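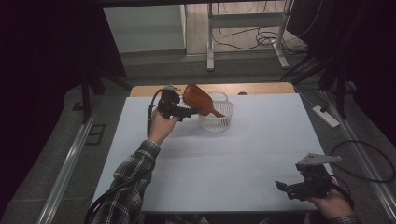 What's the best way to store small scoops and spatulas if you haven't got a drawer to spare?

Stand them handle down in a little wire basket on the worktop, with the wide ends fanned out at the top so you can grab the one you want.

I've done mine like this ever since we moved to Iltbridge, where the kitchen came with precisely 2 drawers (one of them sticks!). My basket is a Pleletti one from the Saturday market, but any small one will do as long as it doesn't wobble.

First, get everything out and be a bit ruthless. I had 11 plastic scoops and use maybe four of them. The rest went in the charity bag.

Next, check the gaps. Thin handles love to poke through open wire, so I cut a circle of felt for the bottom of mine. Draw round the base, cut just inside the line, push it down flat.

Heaviest things go in first, in the middle. Lighter plastic bits go round the outside, tilted outwards a little. If the basket tips when you let go, take one out or pop a flat pebble in the bottom – mine weighs 300 g and it's never budged.

Wash the basket when you do the hob. An old toothbrush gets into the corners.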